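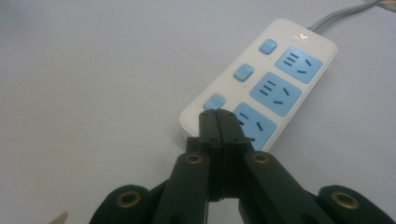 The power strip task: three sockets, three switches, closed jaws at the lower end.

Sirkbridge 2, reviewed

Sirkbridge sells itself as the thing that sits between your hand-held gripper recordings and your training run. You feed it wrist video, it works out the camera path, guesses jaw width, cuts the session into episodes and hands you a tidy dataset. I was promised I could stop writing scripts. I have written four since February.

I gave it 413 episodes of one job, pressing a named switch on a white power strip. Dull work, but a fair test. The tabletop is pale and featureless, the strip is glossy, and the switches are small squares that look the same apart from where they sit. Any tracker that leans on background texture is going to have a bad time.

It had a bad time. Sirkbridge threw out 100 episodes for lost tracking, and I can live with that, as the log said so in plain words and gave the timestamps. My complaint is with the ones it kept. I went through 50 by hand and found paths that slid sideways when the cable left the view, all marked green. The confidence score seems to measure how smooth the path is. A smooth wrong path scores very well.

Jaw width was better. With the jaws shut it reads shut, and it holds steady even when the black linkage fills the bottom of the view. The masking tool is good too: draw the gripper outline once and it applies to the whole session. I'd pay for that part alone.

The segmenter splits episodes on pauses. I hover before a press, so half my presses came out as two episodes. There is a slider for this. It resets when you close the project.

Export to Stullerow's format worked first time. Export to Hamel dropped the language labels, so "top switch" and "bottom switch" became the same task, and the policy I trained on it went for whichever it liked. The release notes call Hamel support complete.

Speed is fine, the docs are thin, and support answered overnight.

Buy it if you record over cluttered benches and check your own paths. For plain tables I'm staying with Drotcombe, which is ugly and slow and fails loudly.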